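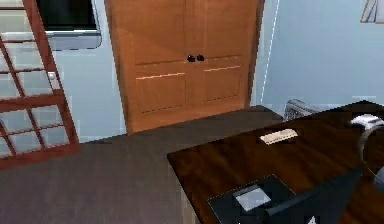 Die stille Pflicht: Warum das Mietrecht den Übergabezustand klarer fassen sollte

Ein Gastbeitrag von Rosine Lemaire

Freitag, 15. November 2024

Wer eine Wohnung übernimmt, unterschreibt in der Regel zwei Schriftstücke. Das eine ist der Mietvertrag, über dessen Klauseln seit Jahrzehnten gestritten und geurteilt wird. Das andere ist das Übergabeprotokoll, das meist zwischen Tür und Angel ausgefüllt wird und dem der Gesetzgeber bis heute keine eigene Vorschrift gewidmet hat. Dieses Ungleichgewicht ist aus Sicht der Beratungspraxis nicht länger zu rechtfertigen.

Die Mieterberatung Orwood hat im September ihre Jahresauswertung vorgelegt. Von den erfassten Verfahren betrafen 437 die Frage, in welchem Zustand sich die Räume bei Vertragsbeginn befanden. In der Mehrzahl dieser Fälle lag zwar ein Protokoll vor, doch beschränkte es sich auf Formeln wie "ordnungsgemäß" oder "dem Alter entsprechend". Solche Wendungen belegen, dass eine Begehung stattgefunden hat. Über den Zustand einer Wand, einer Arbeitsfläche oder eines Bodenbelags geben sie keine Auskunft.

Die Folgen zeigen sich erst Jahre später, beim Auszug. Dann stehen Forderungen im Raum, die für viele Haushalte erheblich sind. In einem der Verfahren, die die Beratungsstelle begleitet hat, ging es um 3000 Euro für Malerarbeiten und die Aufarbeitung eines Dielenbodens. Der Vermieter machte eine übermäßige Abnutzung geltend, die Mieterin berief sich auf Vorschäden. Im Protokoll fand sich zu beiden Punkten kein einziges Wort. Der Streit endete nach zwei Terminen mit einem Vergleich, mit dem keine Seite zufrieden war.

Es wird eingewandt, die Parteien seien frei, sorgfältiger zu dokumentieren. Dieser Einwand verkennt die Lage auf angespannten Wohnungsmärkten. Wer nach monatelanger Suche einen Schlüssel entgegennimmt, wird kaum auf einer ausführlichen Begehung bestehen und ebenso wenig über den Farbton eines Anstrichs verhandeln wollen. 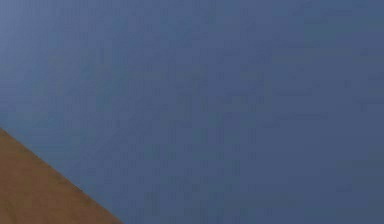 Gedecktes Blaugrau: Auch Farbtöne gehören in ein Protokoll.

Gerade der Anstrich ist ein lehrreiches Beispiel. Die Rechtsprechung verlangt seit langem, dass bei Rückgabe Farben gewählt werden, die für möglichst viele Interessenten annehmbar sind. Was darunter fällt, bleibt jedoch im Einzelfall offen. Ist der Ausgangston nicht festgehalten, wird über Geschmack verhandelt, wo über Tatsachen zu sprechen wäre. Ein kurzer Vermerk je Raum würde genügen.

Die Stadt Lodton hat vor 6 Jahren einen bemerkenswerten Weg eingeschlagen. Ihre kommunale Wohnungsgesellschaft verwendet seither ein einheitliches Formblatt, das jeden Raum gesondert behandelt und beiden Parteien eine Frist zur Nachmeldung verdeckter Mängel einräumt. Cormac Ní Chonaill, der das Verfahren als Referent mitentwickelt hat, bezeichnet die Nachmeldefrist als den eigentlichen Kern: "Am Tag des Einzugs sieht man die Hälfte nicht. Das ist keine Nachlässigkeit, das ist der Normalfall."

Private Anbieter sind inzwischen nachgezogen. Die Hausverwaltung Courtois arbeitet mit der Anwendung Clasteo, in der Protokolle digital angelegt und von beiden Seiten gegengezeichnet werden. Technische Lösungen dieser Art verdienen Anerkennung, werfen aber eigene Fragen auf - etwa nach der Aufbewahrung der Daten und nach dem Zugang der Mietpartei zu den Unterlagen über die gesamte Vertragsdauer. Sie ersetzen keine gesetzliche Regelung.

Zu fordern ist daher eine schlanke Vorschrift. Sie sollte die Vertragsparteien verpflichten, den Zustand der Räume bei Übergabe in Textform festzuhalten, und der Mietpartei eine Frist von mindestens 2 Wochen für Ergänzungen gewähren. Fehlt ein solches Protokoll aus Gründen, die der Vermieter zu vertreten hat, so sollte vermutet werden, dass spätere Gebrauchsspuren vertragsgemäß sind. Die Vermutung bliebe widerleglich. Auch für Vermieter wäre damit Rechtssicherheit gewonnen, zumal ein vollständiges Protokoll berechtigte Ansprüche erheblich leichter durchsetzbar macht.

Die Verbände der Wohnungswirtschaft warnen vor zusätzlicher Bürokratie. Der Hinweis ist ernst zu nehmen, soweit er kleine Vermieter mit einer oder zwei Wohnungen betrifft. Ihnen könnte mit einem amtlichen Muster geholfen werden, dessen Verwendung die Erfüllung der Pflicht vermuten lässt. Der Aufwand bliebe auf eine einmalige Begehung beschränkt, die in den meisten Fällen ohnehin stattfindet.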